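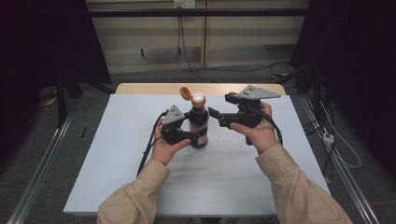 Intro to Automation (evening course) -- Dept of Engineering, Loveler College

Print this page | E-mail this page
Posted January 27, 2024 by the course tutor

NOTES FROM THE GRURANO OPEN DAY

For those who missed the visit, and for those who came but wrote nothing down. Typed up fast, ask in class if something makes no sense.

Read with handout 5 (grippers and grasping). Some of this will come up in the June paper.

What we went to see

Grurano is the bottle handling project. Long term aim: a two-armed machine that can pick up, turn, open and put down sauce bottles and the like, one arm steadying, the other doing the fiddly bit. The part on show was teaching by demonstration. A person does the job using a gripper in each hand, the movements are recorded, and the recordings go in as training material.

So the person only gets to use what the machine will have. Two jaws a side. No fingertips, no palm, no little finger sneaking underneath. Several of you said it looked easy from the back of the group. The ones who had a go changed their minds.

Set-up

Two hand-held grippers, black, cable running from each. Grey triangular plate on top of each one. Table in a metal frame, big sheet of pale paper over it. Bottles went on one at a time.

Marker plates -- revise this. If a camera can find known points on a plate, you can work out where the plate is and how it is tilted. The gripper is fixed to the plate, so you get that too. Draw the two frames (plate, jaw tip) and the fixed offset between them. Most marks last year were lost by leaving the offset out.

Two-handed holding

One hand holds low, other goes for the neck. Watch which hand is doing the work and when it changes over. The holding hand is never idle: push on a cap and the bottle wants to tip or spin, and the low hand has to push back. Flip-top lids are a good case, the force is small but it is off to one side. Write down the turning moment about the low grip. Height times sideways force, nothing clever.

Where to grip low? Near the base = stable on the table, poor once lifted. Near the middle = the other way round. They try both on purpose so the recordings are not all the same.

Turning over

Harder than it looks. Centre of mass moves when there is liquid inside, and it moves late, after the bottle has stopped. With a round bottle between two flat jaws you have a thin line of contact each side, so it can pivot between the jaws if you are holding it off balance. Squeeze harder or grip nearer the centre of mass. Those are your options.

Also, a jaw camera looks where the jaw points. Whatever the other hand is doing may be off to one corner or missing altogther. Think about what that means for a machine that has to learn from it. 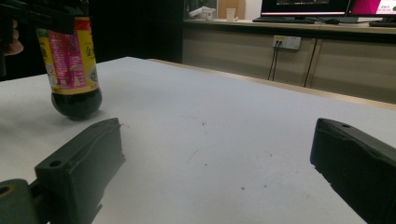

Words to know

Grasp -- the whole hold, contacts and forces.
Pre-grasp -- jaws open, lined up, not touching yet.
Regrasp -- let go, take hold somewhere else. Costs time, often worth it.
Handover -- one gripper to the other. Both holding for a moment, then one lets go. Never the gap.
Occlusion -- one thing hiding another from the camera.

Questions that came up

Do shiny bottles matter? To the person, no. To a camera, yes. A glossy curved surface shows you the room, and the bright streaks shift when the bottle or camera moves. Software hunting for edges may follow a streak instead of the side of the bottle. Matt labels are kinder.
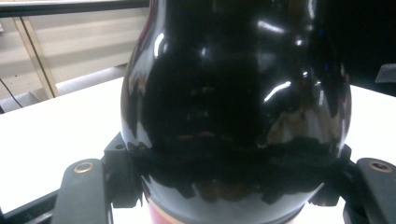 Same goes for dark glass generally, since the jaws are dark as well and the join between the two is hard to pick out. One of you suggested bright tape on the jaw tips. Fair idea, put it in your write-up with one thing that could go wrong with it.

Does the person's skill matter? Yes. Slow and hesitant recordings teach slow and hesitant moves.

For next time

400 words on any one move from the visit. Say what each hand does, where the contacts are, what would make it slip. A sketch with arrows is fine, a sketch without arows is not.

Tak and Alix worksheets: bring both, we only got halfway.

Contact the course office | © Loveler College | Back to top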